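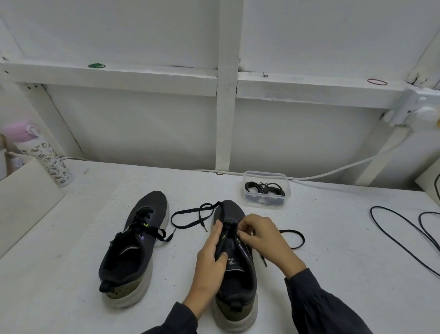 Skolard Demo Notes, version 7

Hello and welcome! Skolard is a collection of 104 written play notes on small indie games, mostly demos, gathered at the Sorkora games weekend in July and typed up afterwards. I had a brilliant time putting it together and I hope you enjoy poking through it.

What you get

notes.csv — one row per play session, with the game title, genre, minutes played and the note itself.
games.csv — one row per game, with studio and platform.

Mulent (the cave racer) and Sandoval (the card game with the trains) have 30 notes each, so start there if you want to compare opinions. People could not agree on Mulent's drifting at all, and it makes wonderful reading!

Things to know

Sessions were capped at 30 minutes, so late levels hardly feature. Spelling is left as written. Blank platform cells mean the player didn't fill one in.

Using it

Both files are UTF-8 with commas, and open fine in any spreadsheet. Share and remix as you like — a link back would be lovely. Found a mistake? Open an issue and quote the row number.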